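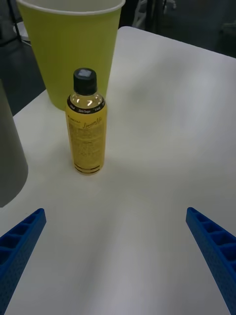 Beverage Bench Notebook - Cellano Building, Garden Room
June, entry begun 9:40

Purpose: to settle the table layout for the lemon drink comparison before the Lanoveo tasting sheets are printed.

1. Table. The white table is retained. Pale liquids are easier to judge against it than against the gray bench, and spills show at once.

2. Cups. Paper cups are to be used throughout, gray for the reference drink and yellow for the lemon drink. They stand toward the back of the table with open space between them, so that the two pours are not confused. Stock in the cupboard is 400 gray and 400 yellow. Pour volume is 50 ml per cup. 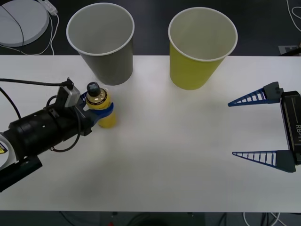
3. Bottle. The lemon drink carries a yellow label with the name in script, "Lemon Life", and "Zero Sugar" on the dark band at the shoulder. Both wordings should be copied to the sheet as printed. The black screw cap stays on until the pour - last month two bottles were left open over lunch and had to be discarded.

4. Placement. The bottle may stand in front of the cups or to the right side of the table. Colleagues at the Lytvynenko site prefer the right. Either is acceptable if the label faces the taster. 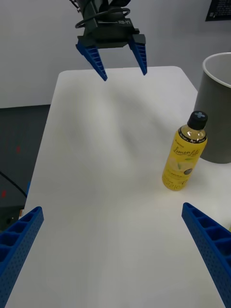
Page 50

Open points. The 2000 ml pitcher for rinse water has not been returned and should be requested again. The color scale on the sheet needs one further step between "pale yellow" and "yellow". Cup codes to be written on the base, in pencil.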